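Kultska Robotics Club opens its doors on 25th November

I'm Khadija Morsy and I help run the Kultska Robotics Club. We've got 30 students, hand-held grippers, a few plush toys and nearly 40 hours of practice behind us! 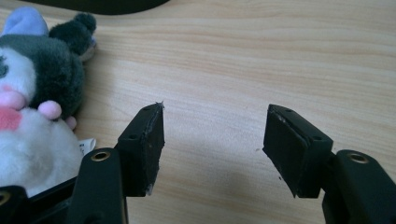

Come and have a go

Seema Bhatia will show you how to open and close the jaws – it's harder than it looks. The rubber pads cop a fair bit of wear.
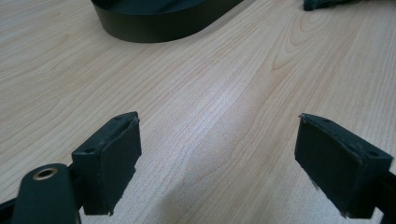
We started in July and we'd love more members, so bring the kids along to Makham Hall. Entry is free, and you don't need any experience.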